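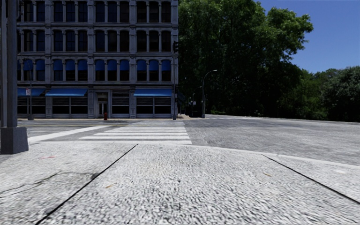

*A wide stretch of granite paving, with the kerb and the road beyond it.*

# How to get back into walking when you've got out of the habit

Last updated 05/09/2024

I stopped walking for the best part of two years. It wasn't a decision, I just started a job with a car park right outside the door, and then my knee got grumpy, and then it was winter, and then somehow it was winter again. When I did finally go out for what I thought would be a gentle stroll to the far side of Flistemer and back, I had to sit on a wall halfway home and ring my sister to come and fetch me. She was very nice about it (she still brings it up at Christmas).

So this page is for anybody who is at the sitting-on-the-wall stage. You don't need any kit beyond a decent pair of shoes, and you don't need hills or countryside either. I did nearly all of mine on ordinary town pavements. If you have a heart condition, or you've had an operation lately, or you get pains you can't explain, please do have a word with your doctor before you start.

## What you'll need

- Shoes you can walk in without thinking about them
- Two pairs of socks you like
- Something that counts your steps
- A notebook, or the back of a calendar
- A light coat with a pocket that closes

For the counting I use a Vudora, a little clip-on thing that a cousin passed on to me, but your phone will do perfectly well if you remember to carry it. The only advice I'd give is to stick with the same counter all the way through. I once wore the clip and carried the phone on the same walk and they disagreed so badly that I sulked for the rest of the afternoon.

## Step 1: Find out where you are now

For one ordinary week, wear your counter and change nothing. Don't take the stairs on purpose, don't park further away, don't walk round the kitchen while the kettle boils. Write the number down each night before bed.

At the end of the week, look for a middling sort of day and use that as your starting figure. Ignore the best day. Everybody has one freak day with a trip to the shops and a lost umbrella in it, and if you build your plan on that one you'll be fed up by the following Tuesday-ish, if you see what I mean. Mine came out at just over 2,000, and I was a bit embarrassed, and then I wrote it down in biro and felt better.

## Step 2: Add a small walk, and keep it small

Now add 1,000 steps a day to your middling figure. For me that's ten minutes or so at a comfortable pace, five out and five back. It'll feel like hardly anything and you'll be tempted to double it. Please don't! I doubled mine on the third day, feeling marvellous, and spent the next four with a bag of frozen peas on my knee.

Pick a time that already has something attached to it. I go straight after I've washed up my breakfast things, before I've sat down again, and the sitting down is the dangerous part. A neighbour of mine goes when the radio news comes on, as she says it saves her listening to it.

Keep to this for a fortnight. If you miss a day, you miss a day. There's no need to make it up with a longer walk, and I'd go as far as to say you shouldn't.
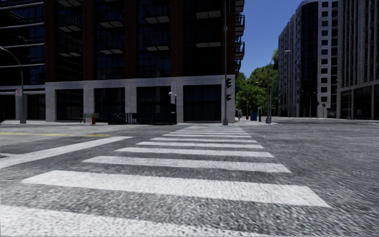 Once the fortnight is up, have a look back through your notebook. If most days have a walk in them and nothing hurts in a new and interesting way, you can go up to 2,000 extra. Stay there for another two or three weeks. If most days don't have a walk in them, stay where you are and have a think about the time of day, which in my experience is usually what's wrong. I had a spell of trying to go out at half past five and it never once worked, what with the tea to get on and the phone ringing.

## Step 3: Sort your feet out

I'm giving this its own step as it's what very nearly made me give up, and it was entirely my own fault.

Put your shoes on in the afternoon when you're buying them, with the socks you're going to wear. Your feet are a bit bigger by then. You want a thumb's width in front of your longest toe (and that isn't always the big one, have a look). Walk up and down the shop more times than is comfortable for the assistant. If the heel slips in the shop it'll slip on the road, whatever they tell you about it bedding in.

When you get them home, wear them indoors for a few evenings first. Then take them on your shortest walk. If you feel a warm, rubbing patch, stop and put a plaster on it there and then, even if you're nearly home. I keep two in my coat pocket.

If the lacing feels tight across the top of your foot, undo the laces down to the toe and do them up again leaving out the pair of holes over the sore spot. Ruth Valderrama taught me that one. She ran the beginners' walks from the Gostov Hall for years, and I'd been putting up with a numb foot since July before I thought to ask her.

## Step 4: Make a route with stopping points in it

A lot of people plan a walk as a loop and then discover that a loop has a very inconvenient middle, the point where it's just as far to carry on as it is to go back. For your first couple of months I'd go for a straight line instead, out and back the same way, so you can turn round whenever you like without it feeling like a failure.

Then give your line a few markers. You want things that stay put and that you can spot from a little way off, and you want them close enough together that the next one never looks like hard work.

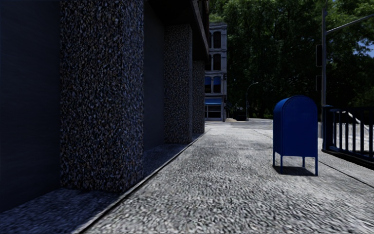

Choosing the markers is my favourite part, and I'd encourage you to be a bit silly about it. Give them names if you like. Shop windows are poor markers, as they change, and parked cars are obviously hopeless. Something like a blue mailbox out on the pavement is ideal, a good plain colour that you can aim for, and a row of pillars along the side of a building does nicely too, since you can tell yourself you'll just go as far as the next one. On a bad day I've done a whole walk that way, one small bargain after another, and it counted the same in the notebook as a good day.

Write your markers down in order, with the step count from your front door next to each. My turning point for the first month was the corner of Condori Street. After that I moved it one marker further on each week, and some weeks I left it alone.

It's worth knowing where you can sit down, as well. Benches, low walls, a bus shelter, a café that won't mind if you only want a glass of water. You may never use them, but I walked a good deal further once I knew they were there.

## Step 5: Look at how you're walking

Not too hard, mind. If you think about walking too much you forget how to do it, a bit like swallowing. But there are a few things worth checking every so often.

Let your arms swing. Drop your shoulders away from your ears. Take shorter steps than you think you should, particularly if you're trying to speed up, as long strides are hard on the knees and they don't get you there much sooner. You should be able to chat while you walk. If you can only manage one word at a time, slow down, and if you could sing the whole of a hymn you can probably go a touch quicker. 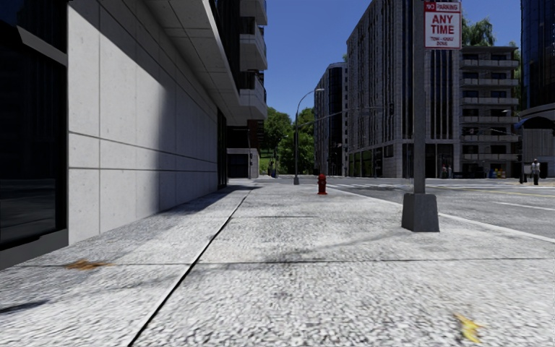 Where you put your eyes makes more difference than I'd ever have guessed. When I started I stared at my toes the entire time, and I came home with a stiff neck and no idea where I'd been. Ruth's advice was to look well ahead, glance down, and look ahead again. Lift your gaze to something further off, a hydrant or a sign post will do, and keep the quick glances for whatever's underfoot – the joints between the slabs, or a leaf or two lying on the paving. Leaves want a bit of respect after rain, so I shorten my steps and go round them. It takes a week or so before the glancing becomes automatic, and then your neck will thank you.

## Step 6: Going up again, and when to stop going up

When 2,000 extra has become dull, go to 3,000. I mean properly dull, when you get home and can't remember whether you've been. That was where I stopped adding for quite a while, and I'd suggest you do the same. It's a good, solid half hour for most of us, and it fits round a normal life.

From there you can change one thing at a time. Walk the same distance a bit faster on a couple of days. Put a gentle slope in. Try the loop, now that the middle of it won't frighten you. Leave a week between changes so that if something starts to ache you'll know what to blame.

## If it goes wrong

**Sore shins.** Very common in the first month. Drop back a stage for a week and check whether your shoes have worn down at the heel.

**A stitch.** Slow down and breathe out for longer than you breathe in. I also leave an hour after lunch.

**You've had a cold and missed ten days.** Start again at the stage below the one you were on. It comes back much more quickly the second time, I promise.

**You're bored stiff.** Walk the route the other way round, or post a letter, or ring somebody who talks a lot. I've got through the whole of my aunt's hip replacement like that, and we're now on to the conservatory.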